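Home > Features > Skills and Training

We use cookies to remember your preferences and to measure how our pages are read. Accept all | Manage settings

The Patient Work of Closing

At the Cloutier Institute, suturing is taught slowly, one knot at a time, and the oldest stitch in the course remains the most closely examined

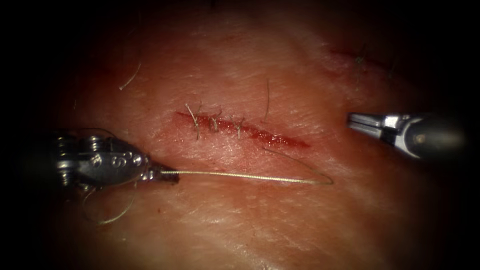
Three interrupted sutures in place along a linear incision, with the lower part of the wound still to be closed.

The simple interrupted suture is among the first techniques a surgical trainee learns and among the last that a senior surgeon gives up. Its principle can be stated in a sentence. Each stitch is placed, tied and cut on its own, and each holds without help from its neighbors. The skill required to do it well takes considerably longer to acquire.

At the Cloutier Institute for Surgical Education, the closure course begins each September and runs for 10 weeks. Trainees attend on Friday afternoons, after the morning lists have ended. The course is required of all first-year residents and is open to nurses, physician assistants and veterinary staff from the surrounding region.

The program is directed by Sylvie Lemieux, who joined the Institute as an instructor and has led the closure course through three revisions of its curriculum. Under her direction the order of teaching has changed. Residents once began with needle and thread on the first afternoon. They now spend the first session handling tissue with forceps and learning to judge how far an edge can be moved before it is harmed.

"We found that people arrived wanting to tie knots," Lemieux says. "A knot is satisfying to learn. But most of the poor closures I am asked to look at have perfectly good knots in them. The trouble is in where the needle went in, how deep it traveled and where it came out."

A Stitch That Stands Alone

Skin may be closed in many ways. A continuous suture, run from one end of a wound to the other with a single strand, is quicker and distributes tension along its length. Adhesive strips and tissue glue serve well for short, shallow wounds under little strain. Staples are fast and are often chosen for long incisions.

The interrupted stitch persists alongside these methods. If one stitch fails, the others may still hold the wound. If a small area needs to drain, a single stitch can be removed and the remainder left in place. Tension can also be adjusted from one stitch to the next, a useful property where the skin is tighter at one end of a wound than at the other.

The disadvantages are equally well known. The method takes time, and every stitch adds a knot. Residents at Cloutier are given 60 minutes for their first assessed closure, a generous allowance by the standards of an operating room. Lemieux has resisted proposals to shorten it.

Spacing and Depth

The course handbook, a spiral-bound volume of 190 pages, devotes its longest chapter to spacing. The needle should enter the skin at a right angle, pass through the tissue in an even curve and leave at the same distance from the edge as it entered. When the two sides are matched in depth, the edges meet level or turn very slightly outward. When they are not, one side rides above the other, and the step may remain visible after healing.

Spacing from stitch to stitch follows a similar logic. Stitches set too far apart allow the wound to gape between them. Stitches set too closely add material without adding much strength. Trainees are taught to look back along the line after each knot and to let the previous interval guide the next one.

Where to begin is a matter on which the Institute's own faculty differ. Some instructors place the first stitch at the middle of the wound and divide each half in turn, an approach that helps when the edges are of unequal length. Others start at one end and proceed toward the other. The handbook describes both and recommends neither – a compromise reached after lengthy correspondence among the staff.

Thread, Knot and Tail

Suture material receives a full afternoon of its own. Braided thread is supple and holds a knot readily, and many trainees find it the more forgiving material. Monofilament passes through tissue with less drag but tends to spring back from the hand, and generally asks for additional throws. Residents work with both before they are permitted to express a preference.

The tails left after cutting are given more attention than visitors to the course usually expect. Cut too short, a knot may loosen. Left too long, the ends can catch on a dressing or lie across the neighboring stitch. On skin, where the stitches will later be removed, a modest length gives the person removing them something to hold. Instructors check the tails at each assessment and record their remarks on the same sheet as those for spacing and depth.

Tension is the most difficult subject to convey in print. The edges should be brought together and no further. A stitch drawn too tightly can restrict the blood supply beneath it, and some swelling must be expected in the days after a procedure. "Approximate, do not strangulate" is a phrase older than the Institute, and it is still repeated in every session.

Places on the Course

Enrollment is limited to 20 participants in each intake, and places for outside applicants are assigned in order of receipt. Applicants should submit a letter of support from a supervising clinician along with the standard form. Copies of the closure handbook may be consulted in the Institute library during regular opening hours.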